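Home | Reviews | Rules Library | Events | Lending Collection | Contact

Citura: A Review for Libraries and Game Clubs

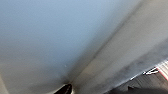 Review by Themba Shabalala, Tabletop Programs, Plestusgate Games Library
Posted April 2025 in Reviews

Citura is a route-building and market game for two to four players, published by Mtshali. Players take the part of merchant houses in a walled river city, opening streets, leasing warehouses and moving goods to the gates before the season closes. The Games Library acquired two copies in February and placed one in the lending collection. This review is based on seven full sessions with staff and members, played at every supported player count.

Components

The box contains a folding city board, a deck of contract cards, four sets of house markers, goods cubes in five colors, and a cloth bag. The board is clearly printed and lies flat after the first few uses. Street spaces are large enough to hold a marker and a cube together, a point on which many games of this type fall short. The contract cards are thinner than we would prefer for a circulating copy, and the edges of our lending set already show wear. Clubs that expect frequent use should sleeve the deck before its first session.

The insert deserves a separate remark. It holds the unpunched components well but does not accommodate sleeved cards, and the lid will not close fully if they are forced in. We removed the insert from the lending copy and replaced it with resealable bags.

Play

A game lasts three seasons. In each season players take turns choosing one of four actions: open a street, lease a warehouse, draw contracts, or ship goods. Opened streets may be used by everyone, but a toll is paid to the house that opened them. The season ends when the last cube is drawn from the bag, and all unfilled contracts marked with a seal are then scored as losses.

The toll rule is the strongest part of the design. A player who builds a long network early will collect steady income from opponents, but will also have spent the turns that others used to claim the better warehouses near the gates. In most of our sessions the lead changed hands in the final season, and the winner was seldom the house with the most streets.

The contract deck is less successful. A small number of cards reward shipping three goods of the same color in a single turn, and these are worth considerably more than the effort they require. A player who draws two of them in the first season has an advantage that is hard to answer. The rulebook includes a variant in which contracts are drafted from a face-up row, and we recommend its use from the start, including with new players.

Player Count

Citura is at its best with four. The streets fill quickly, tolls matter, and the choice of when to ship is a real one. With three players the game remains sound, although one side of the river is often ignored. The two-player game uses a neutral house controlled by a short deck of cards. It functions as written, but the added upkeep slows each round and the neutral house rarely blocks a route that either player wants. Members who play mainly in pairs may be better served by Prudo, also in our collection, which covers similar ground in less time.

Rulebook and Teaching

The rulebook is well organized, with a full example of a shipping turn and an index on the back page. Two matters are left unclear. The text does not state whether a player may pay a toll to the neutral house when the supply is empty, and it does not say if a leased warehouse can be given up voluntarily. We have ruled yes in both cases for library play. A first game with four new players should be allowed a full evening. Later sessions were noticeably shorter.

Accessibility

Goods are distinguished by color alone. The green and brown cubes are difficult to tell apart under warm lighting, and two members asked for assistance in identifying them. The contract cards carry a symbol for each good, but the cubes do not. We have substituted shaped tokens for the brown cubes in the lending copy and would encourage the publisher to consider a similar change in any later printing.

Assessment

Citura is recommended for libraries and clubs that regularly seat four players with some experience of longer games. It is recommended with reservations for groups of three, and not recommended for purchase mainly as a two-player title. The lending copy may be reserved at the front desk for a period of two weeks. Borrowers are asked to count the goods cubes before returning the box.

Contact the Games Library | © 2025 Plestusgate Games Library | Back to top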